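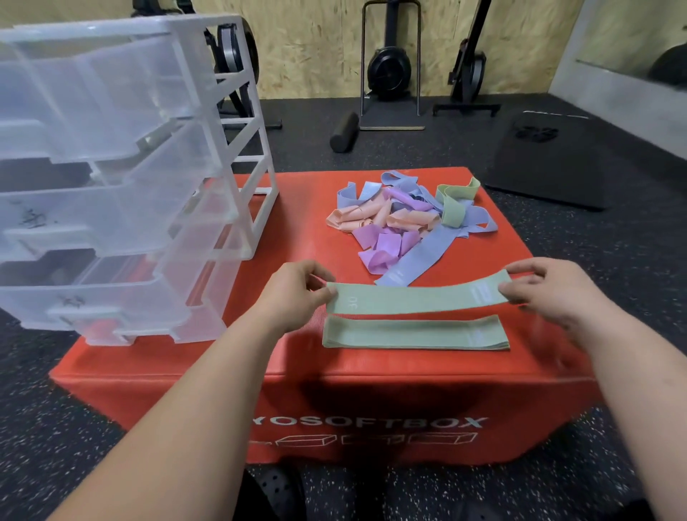 Misaki Nakajima

3. Equipment wear and band exchange in the home strength program

3.1 Why we looked at the bands at all

When we planned the Simiyu study, the bands were the least interesting item on the budget. We cared about grip strength, about rising from a chair, and above all about whether people would still be exercising after the first enthusiasm had passed. The bands were simply what everyone would pull on. Then the first interviews came back, and people wanted to talk about their bands! They talked about color, about the feel of the cloth on bare skin, about which one their daughter had taken, and about the day they moved up to a stiffer one. We added the questions reported in this section as a result, and they turned out to be among the most rewarding in the whole survey.

Fabric bands differ from the thin latex loops and sheets used in most earlier home programs. The elastic is woven into a cloth strip, so the band rolls less on the thigh and does not snap in the same way when it fails. It fades out instead. A worn fabric band still looks like a band, and a person can go on pulling it for weeks without noticing that it no longer gives much back. For a program built on gradual progress this matters a great deal, and we found very little written on it.

3.2 Participants and supply

A total of 452 adults enrolled through the Finmont and Stusirora clinics, and each took home a set of fabric bands in graded resistances. Participants were told to begin with the lightest band and to move up when they could complete two full rounds of the routine and still hold a conversation. They chose the moment themselves. Beatrice Athumani, who ran the Stusirora sessions, argued early on for leaving this choice with the participants, and we are very glad she did, as the timing of each person's move became one of our best measures of confidence.

Bands could be exchanged at any clinic visit, with no limit and no questions beyond a short card. The card asked which band was being returned, where it had been kept, how it had been washed, and why the person wanted another. Over the study period 1167 cards were filled in. Silvan Brunner and Halima Biwott coded them separately, then met to settle the cards on which they disagreed.

Figure 3. Fabric resistance bands in several colors on top of a soft plyometric box, with one sage-green band held out lengthwise. Band color was the word participants used most often when they described their own progress.

3.3 Color as the working name of a band

Every band in the set had a printed resistance, and the instruction sheet used those numbers throughout. Participants hardly ever did. On the exchange cards and in the interviews, people named their bands by color, and they did so with great consistency within a household. One woman told Biwott that she had "finished with the pink and gone up to the green," in the tone another person might use for finishing school. Her neighbor, who had trained beside her on the same porch, used the same two words in the same order.

We had expected color to help people tell the bands apart. What delighted us was how far it went beyond that. Color gave people a way to compare themselves with a friend without mentioning weight or strength, both of which several participants found awkward to discuss. It also gave them a goal they could see hanging on the back of a door. Several people kept the next band up in plain view for weeks before they tried it, and three of them described this band as "waiting."

There is a practical warning here too. Color order is not shared between manufacturers, and a person who buys a replacement at a market may end up with a green band much stiffer or much weaker than the green one they know. We recorded 11 such mix-ups. None led to an injury, but two participants stopped training for a time in the belief that they had suddenly lost strength. One of them restarted as soon as Athumani swapped the band, and she has since brought her sister into the program.

3.4 Washing, drying and storage

Of the returned cards, 184 gave loss of stretch as the main reason for exchange. The next most common reason was that someone else in the home was now using the band, which we count as good news. Loss of stretch was reported more often where bands were dried in direct sun, and more often again where they were washed in hot water along with bedding. Bands washed by hand in cool water and dried indoors were rarely returned for this reason.

Storage was harder to study. Some participants folded their bands flat after each session, and others dropped them in a heap with everything else. We could not separate the effect of folding from the general carefulness of people who fold things, and we make no claim that a folded band lasts longer. What the interviews did show was that people who could find the right band quickly were more likely to train on days when they felt tired. Jeptoo Swai raised this point after her home visits, and it deserves a proper trial of its own.

3.5 A simple stretch check

To help participants notice a fading band, we added a check to the monthly visit. The person lays the band along a wall chart, holds one end at the mark, and pulls until it feels as firm as it did at the start of the month. If the other hand passes the second line, the band is exchanged. The check takes less than a minute and needs no equipment beyond the chart. It depends on memory and on the strength of the person pulling, so it is a rough guide, and someone who has become stronger may pass the line with a perfectly sound band.

We worried about that last point and discussed it at length. In the end we kept the check, for a reason we had not foreseen. When a participant passed the line, the clinic worker tested a new band of the same color beside the old one. If both stretched the same distance, the participant had just watched a small proof of their own progress. Swai reports that these were the happiest moments of the monthly visits, and that people began asking for the check before she had unrolled the chart.

The Rellum version of the chart, which adds a third line for people with limited shoulder movement, was introduced in July and is used in the analysis of the later visits in Section 4.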